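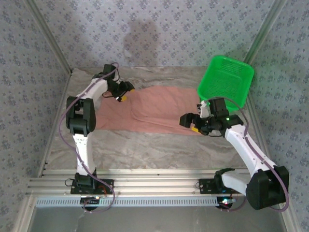 4. Hemming Knit and Stretch Fabrics

Read Section 2 (Threading) before you begin. The settings below apply to the Gidetti 49 with the standard presser foot fitted.

4.1 Preparing the machine

1. Turn the power switch off.
2. Remove the universal needle and fit a ballpoint needle, flat side to the back. Tighten the clamp screw with the driver supplied.
3. Turn the power switch on and select stitch 9 (narrow zigzag).
4. Set the presser foot pressure to 2.

CAUTION: Do not turn the stitch dial while the needle is in the fabric. The needle may bend or break.
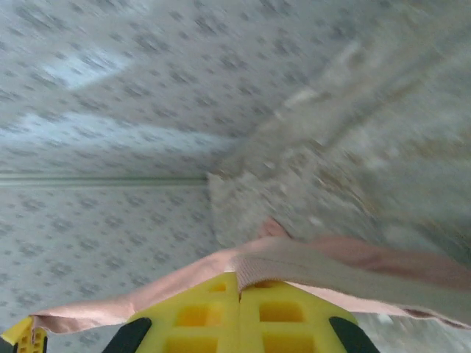

4.2 Sewing the hem

1. Fold the hem to the wrong side and press it. Do not stretch the fold.
2. Sew a test seam on a scrap of the same fabric. If the seam ripples, lower the foot pressure by one step and test again.
3. Place the hem under the foot, lower the foot, and hold both thread tails for the first few stitches.
4. Guide the fabric with flat hands - do not pull it from behind.

Note: Skipped stitches usually mean a worn or wrongly seated needle. Refit the needle before adjusting the tension.

For hems with elastic, see Section 5. Replacement needles are listed under Soron accessories at the back of this manual.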